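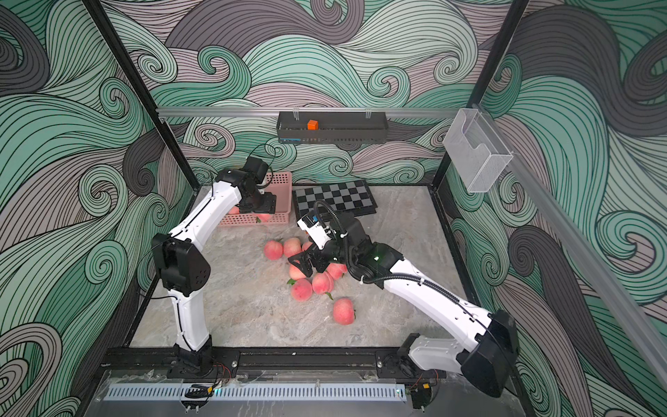 Princess Macapagal wants to know if she can paste new wallpaper right over the old stuff, and she's far from the only one who has written in with that. So I've pulled the questions I get most into one page.

November, by Berwyn Bevan

Can I paper over old paper?
Sometimes! If it's one layer, flat, and stuck down tight at every seam, I'd go for it. If you can get a fingernail under an edge, strip it. I skipped that step in my hallway and had bubbles by breakfast.

How do I deal with a big swirly pattern?
Buy extra. A large repeat eats paper, because you're sliding each strip up or down to meet its neighbor. My dining room took 96 feet more than the plain lining paper did (I nearly cried at the register).
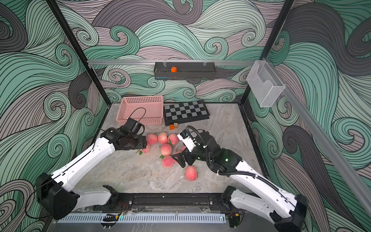
Then there's the matter of where to start. I hang my first strip in the middle of the wall people see when they walk in, and work out toward the corners, so any bad match ends up behind a door.

Do corners have to be so awful?
Kind of, yes. Don't wrap a full strip around one. Cut it so a half inch turns the corner, then start the next wall with a fresh plumb line and overlap that bit.

Which paste do you use?
Irden, the ready-mixed tub. I tried Verbeke powder once and got lumps, but that may have been me.

Can I wash it?
Vinyl, yes, with a damp sponge. Plain paper, no. Try a scrap first.

Comments

Ketill Lund: The half inch tip saved my stairwell. Thanks!

Idris Prydderch: I still say start at the window. My dad did it that way.

Hjalti Bech: Does Irden hold up in a bathroom?

Questions? Use the contact form. © Berwyn Bevan. Back to top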